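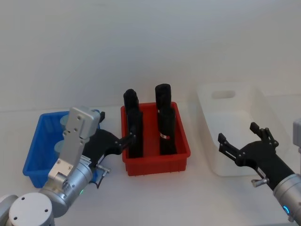
Chapter 5
Storing Stock in the Small Business

Learning outcomes

After studying this chapter, you should be able to:
explain why a business holds stock and what it costs to do so
distinguish between fixed and floating storage locations
set a reorder point for a single stock line
apply the first in, first out method to goods with a limited shelf life
prepare a simple stock record and reconcile it with a physical count

Key terms
buffer stock, carrying cost, fixed location, floating location, lead time, reorder point, shrinkage, stock line, stock rotation

5.1 Why businesses hold stock

A business that sells goods must decide how much of each item to keep on hand. If it holds too little, customers go elsewhere and production may stop while parts are on order. If it holds too much, money that could be used to pay wages or reduce a loan sits on a shelf. Most of the decisions described in this chapter are attempts to find a workable point between these two positions.

Stock is usually grouped under three headings. Raw materials are goods purchased for use in making something else. Work in progress is stock that has entered production but is not ready for sale. Finished goods are ready to be sold. A retailer will normally hold finished goods only, while a small manufacturer may hold all three in the same building and must keep them clearly apart in its records.

The cost of holding stock is called the carrying cost. It includes rent on the storage area, insurance, handling, spoilage and the interest that might have been earned on the money tied up. Students often overlook the last of these, as no invoice is ever received for it.

Case study: Hanlow Foods

Hanlow Foods is a family-owned supplier of spreads, sauces and dry goods to cafes and independent grocers. It purchases most of its packaging from Bech and leases its storeroom in an industrial estate. In its early years the business kept no written record of where goods were placed. Staff put new deliveries wherever there was room, and relied on memory to find them again. When the range grew to 70 stock lines, orders began to leave late, and older goods were regularly found behind newer ones.

In January the business introduced a fixed location system. Each stock line was given its own labelled place, and new deliveries were placed behind existing goods so that the oldest would be picked first. Bulk cartons remained on pallets at the rear. The system is simple to teach to casual staff, but it has a drawback: when a line is out of stock, its space stands unused. 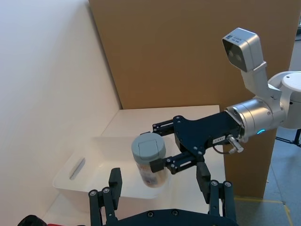 A floating location system deals with this problem by allowing any item to be stored in any free space, provided that the location is recorded at once. It makes better use of the storeroom but depends entirely on the accuracy of the record. Hanlow Foods considered such a system, using a stock program called Pledix, and decided to defer the purchase until its range had settled.

5.2 The reorder point

The reorder point is the quantity at which a new order should be placed. It is found by multiplying average daily sales by the lead time in days, and adding any buffer stock.

Suppose that a business sells five cartons of a line each day, and that its supplier, Sorden, takes three days to deliver. The business will need 15 cartons to cover the lead time. If it also wishes to hold a buffer of five cartons, the reorder point is 20. A business that waits until the shelf is bare will lose sales for the full length of the lead time - a common fault where ordering is left to whoever notices the gap.

Lead times should be reviewed at regular intervals. Public holidays, road closures and changes in a supplier's own staffing can all lengthen them, and a reorder point based on last year's deliveries may no longer be safe.

Before you read on

Consider a shop or workplace with which you are familiar. Find out how its staff know when to reorder, and who is authorised to place the order. If its records show 100 units of an item and a physical count shows fewer, what might explain the difference? Keep your notes, as they will be used in the section on shrinkage and again in the chapter review.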